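Laborbuch Brennerei, Eintrag vom 12. Feb. 2023
Rohbrand aus Maische Jusitz, zweiter Durchgang

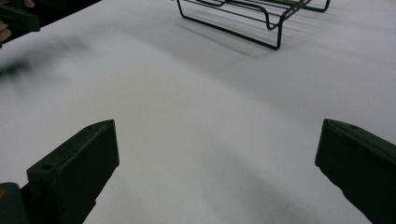 Arbeitsgruppe Destillation und Fassreifung

Die Jusitz-Maische ist durch. Eingesetzt wurden 300 Liter, Gerstenmalz ungetorft, Hefe wie beim letzten Ansatz. Gärung lief 4 Tage, am letzten Tag kaum noch Bewegung im Spund. Restzucker nicht noch mal gemessen, weil die Spindel beim Spülen kaputtgegangen ist. Ersatz ist bestellt.

Rohbrand auf der kleinen Blase, mit halb geöffnetem Dephlegmator. Anheizen ging langsamer als sonst. Der Brenner zieht auf der linken Seite nicht richtig, Düse müsste gereinigt werden. Rohbrand gesammelt bei 27 % vol, gemessen bei 20 Grad. Ist für uns in Ordnung, beim ersten Durchgang lagen wir etwas niedriger.

Geruch vom Rohbrand: Getreide, nasser Karton, dahinter grüner Apfel. Der Karton gefällt mir nicht. Hatten wir beim Ansatz Grornulo auch, dort war er nach dem Feinbrand weg. Ich würde diesmal den Vorlauf trotzdem großzügiger abtrennen und die Fraktionen einzeln in Glas stellen, mindestens über Nacht, abgedeckt mit Filterpapier. Erst dann entscheiden, was zusammenkommt.

Fass Furtado: Probe gezogen, 41 ml. Farbe dunkler als erwartet, Nase noch ziemlich viel Holz und Vanille, im Mund scharf am Anfang, dann trocken, Abgang kurz. Mit ein paar Tropfen Wasser kommt Dörrobst. Huguette Renaud hat unabhängig davon verkostet und schreibt: »zu viel Eiche, aber sauber, spätestens im Sommer umfüllen«. Sehe ich auch so. Ich würde in das gebrauchte Sherryfass gehen, das neben der Tür liegt. Vorher wässern und auf Dichtigkeit prüfen, am unteren Boden war mal eine feuchte Stelle.

Fass Dotum: nicht geöffnet. Der Spund sitzt fest, ich wollte ihn nicht mit Gewalt lösen. Gewicht ist notiert, steht auf der Karte am Fass.

Zum Verkosten bitte wieder die kleinen Nosinggläser nehmen. In den Tumblern verfliegt der Alkohol zu schnell, die Notizen von letzter Woche kann man deshalb nicht gut vergleichen. Gläser nur mit heißem Wasser spülen, kein Spülmittel.

Offen:
Brennerdüse reinigen
Spindel nachbestellt, Lieferung steht aus
Feinbrand Jusitz, vorher Kühlwasser prüfen
Sherryfass wässern
Etiketten für die Rückstellproben, die alten lösen sich im Regal ab

Nachtrag: Der Rohbrand steht im verschlossenen Edelstahlbehälter hinten links, Deckel ist beschriftet. Bitte nicht umstellen.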